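Sorting the play food

28/02/2020

The play kitchen has been getting on my nerves since Christmas. Everything lives in one deep drawer, so getting a cup out means tipping the lot on the floor, and then it stays on the floor. I had the day off and decided to go through it properly.

I spread the red cloth out first. It's a twill sort of weave, a bit fuzzy, and I've had it for years without finding a proper use for it. Plastic food slides about on our table and drops off the edge, but on the cloth it mostly stays where you put it.

The rule was simple. Cracked things went in the bin, things with a sticky film went in the sink, and anything that was fine went back. The wooden bread is staying even though the paint is coming off the crust. The cardboard egg box had to go. Most of the fruit came from Ye-seo Chae when her two grew out of it, in a carrier bag with the handles tied, and it has lasted better than what we bought new. The set we bought was a Gonstead one and the peas split within weeks.

The yellow plastic is the shiny kind that shows every fingerprint. A soft cloth and a drop of washing-up liquid does it. I go along the seam with an old toothbrush, then round the little stub at the end. Don't leave hollow pieces to soak, as the water gets in and you'll be shaking it out for days.
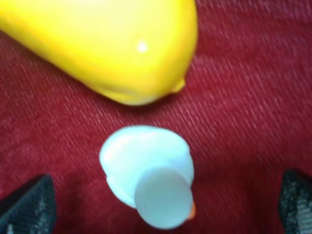

Where it all goes now

I bought two shallow trays from Nasar, the plain ones without lids. Fruit and veg in one, everything else in the other. They sit side by side on the shelf under the pretend hob. Cups and plates stay in the drawer, which now shuts.

I looked at a stacking system from Uvo as well, but it came as a pack of 52 parts and I didn't fancy building it.

What I got rid of

One carrier bag for the bin and one for the charity shop. The till went too. It had a button that played the same tune whatever you pressed, and the batteries were flat anyway.

Still to do: the dressing-up box, and the jigsaws. There is a 1000 piece one in there that belongs to my mum and she would like it back by May.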